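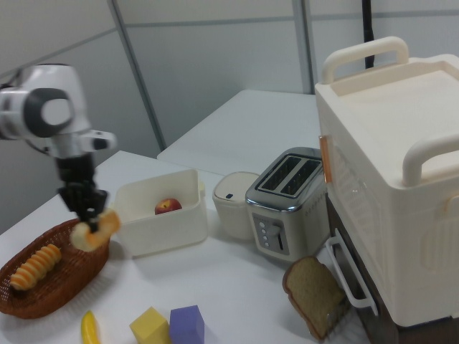
Figura 4. Mesa de desayuno con la bollería en la cesta de mimbre, la manzana en el recipiente blanco y la tostadora de dos ranuras.

3.2. Disposición de los alimentos en la mesa

El segundo bloque del estudio trata del lugar que se asigna a cada alimento cuando se prepara un desayuno sobre una superficie compartida con los aparatos. Se analizaron 563 registros de colocación, procedentes de 14 cocinas de Ritdale, con el esquema de categorías de Hordiienko y Lüthi: bollería, pan en rebanadas, fruta y productos en bote.

La bollería se asocia de forma estable a la cesta. En la disposición de la Figura 4, las dos piezas en espiral corresponden a ese recipiente: una descansa en el fondo, en diagonal, y la otra queda justo encima. La manzana ocupa un recipiente propio, abierto y de borde bajo.

El pan en rebanadas se comporta de otro modo. Con frecuencia no recibe recipiente y se deja junto al aparato en que se va a tostar - en la figura, la rebanada está delante de la tostadora. Estos casos se codificaron como «colocación por uso», categoría que Nazarenko revisó por separado en 99 registros. Los botes con tapa se codificaron según el objeto más próximo.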